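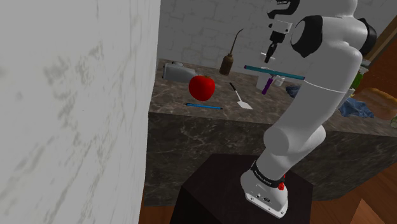 The kitchen in Stemen, with the arm over the counter.

The Salt Run

The first thing I did when I got the job at Trarkberg was name the kitchen. You're supposed to call it by its config file, but the config file was called kitchen_final_b, and I was going to be living in there for months, so I called it Kitia, after my grandmother's village. Then Hülya Eren told me Kitia was already the name of our planner. So the kitchen became Stemen, which is a word I got off a box of tea, and everybody used it by lunchtime.

Stemen had a brick wall and a marble counter and one red apple that was nicer than any apple I've ever bought. It also had an oil can on the counter, and a loaf of bread big enough for a wedding. I loved it in there! I'd come in with my coffee, load the scene, and sort of lean on the counter with my eyes.

My job was the grasp scorer. The planner would offer up a pile of ways to pick a thing up, and my code would rank them and hand the best one to the controller, and then the arm would go do it while I chewed my thumbnail. Most of the objects were fine. The apple was fine from any side. The pen was a pain (pens are always a pain, they're so flat to the counter that the fingers want to go through the marble). But the shaker was the one that got me.

I had a batch of 208 grasps on the shaker, and I'd open the results and the arm would have it, nice and firm, and the bottle would be leaning. Only a few degrees. The scorer gave it full marks because the thing was held, and held was all I'd ever asked for.

"It's tipped," said Teodoro Casado, who sat behind me and read my screen more than his own.

"It's a little tipped."

"Would you hand it to your mother like that?"

I said my mother would take it and not mention it, and he said that was how bad software got made, and went off to microwave his soup.

So I stayed late. It was April and the office heat had already been shut off for the year, and I had my coat on at the desk. I put a camera down by the gripper and went through the grasps one at a time, looking at the cap and the little holes in the top of it, trying to work out where the lean came in. I tried more friction. I tried closing slower. I turned the penalty on tilt up to 40 and the planner sulked and gave me no grasps at all, just an empty list, which felt personal.

Somewhere past eleven I started talking to it. Not to the arm, to Kitia, the planner, the part that thinks up the reaching. I said, okay, what do you see that I don't? And I turned on the debug view, the one that draws the object the way the planner has it, and there was the shaker with its center of mass up in the cap. Somebody had typed the offset in wrong. Kitia had been carefully picking up a bottle with a head full of lead, over and over, the best way anyone could.

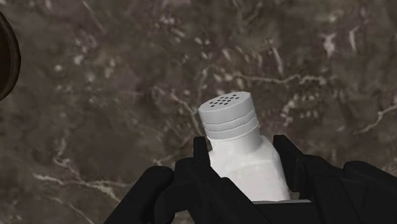
Friday

I fixed the number. It took 2 seconds and then I sat there with my hands in my sleeves, feeling like I ought to apologize to somebody.

I didn't run it. I want to be clear about that, I had the whole batch queued up and my finger right there on the key, and I went home instead and ate toast standing up. I think I wanted one night of not knowing. I kept thinking about all those grasps, and how I'd been ready to punish every one of them for a typo in a file I hadn't even opened.

In the morning Hülya was at my desk before me, drinking out of the Aksoy mug, the one from the conference that we all fight over. She'd seen my commit.

"One line," she said.

"One line."

"You were here until midnight for one line?"

Teodoro rolled his chair over without getting out of it. He had his breakfast with him, eggs in a plastic tub, and he'd brought the salt from the break room, a real shaker, the squat kind with a dent in the lid. He set it down next to my keyboard and looked at it, and then he reached out and straightened it with one finger, very gently, so that it sat square to the edge of the desk.

"Go on, then," he said.

I sat down, still in my coat, and loaded the kitchen. The apple came up, then the bread, then the arm. Hülya put the mug down on my good notebook and I let her. I pressed the key.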